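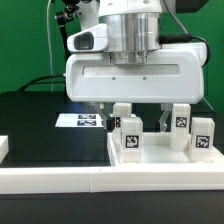

I changed my mind about dark work surfaces in June, when I had to decide what to put on the frame of my old desk. For many years I wanted only light wood. My first top was from Terkaswood, a pale one with a lot of grain, and I was very proud of it. Then I began to work with small white parts and I lost them all the time on my beautiful top. Now look how a white tray stands out on the right side of a black tabletop. The eye finds the edge of it immediately, and the hand goes to the correct place. With my pale wood and my pale trays I had to search for the edge with my fingers, and two times I put a part down next to the tray and it rolled to the floor.

So I bought a black top, 70 centimeters deep. The shop is called Faleo and it is a small one, where you must telephone before you come. They cut it for me while I waited. It is matte, and I recommend this very much. I tried a glossy sample at home for one evening and I could see my lamp in it and also my own chin.

The bad side is dust. On black you see everything, and after one day of sanding my table looks like somebody was baking on it. I keep a soft brush in the drawer and I clean at the end of the work, also when I am tired. A damp cloth leaves stripes. I still did not find the cloth which does not leave stripes, and I tried four.

About trays I have a stronger opinion. I have seven of them from Luvari, all white, all shallow. I had deeper boxes before. In a deep box the small pieces go to the bottom and you dig with your finger like a child in the sand. In a shallow tray you see what you have. The walls must be high enough that nothing jumps out when you push the tray, and this is all I ask from them.
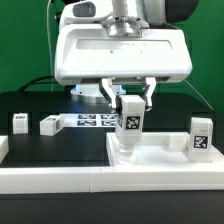

Should everything be in a tray, then? Only the parts for the step you do at this moment, and the rest can wait on the other side of the table. I learned this slowly. In the beginning I put all my pieces in trays, also the ones for the next week, and in the evening there was no free place for my elbows. Now one tray is for the current work, and the blocks and bigger pieces stay directly on the table, on the left. I am right-handed, so the left side is where things can rest.

Flat papers are a separate problem. A drawing or a printed sheet should lie flat at the back, where I can look at it but my sleeve does not reach it. For some time I fixed my sheets with tape, and the tape took a little of the black color with it when I pulled it off. There are now two gray spots near the back edge. I use a metal ruler as a weight – it is heavy enough, and I always know where the ruler is.

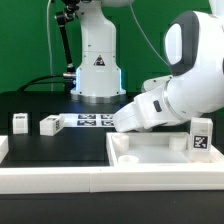

A reader from Toprak wrote to me that she would never stand a block upright on a work table, as one push with the elbow and it falls on the next thing. She lays every piece on its long side and says that her table is calmer this way. I think she is right for tall pieces. For short ones I like to see the label without turning my head, so I let them stand, and I accept that I knock one over from time to time.

She also asked if the black top gets scratched. It does, mostly in the front, where I pull the tray toward me. I should lift it, I know. I glued thin felt under two of the Luvari trays and these slide very nicely, but the felt collects the dust I wrote about before. The other five are still without felt and I will leave them so until the winter. If one of you uses cork under a tray, please write me how thick it is and which glue you took.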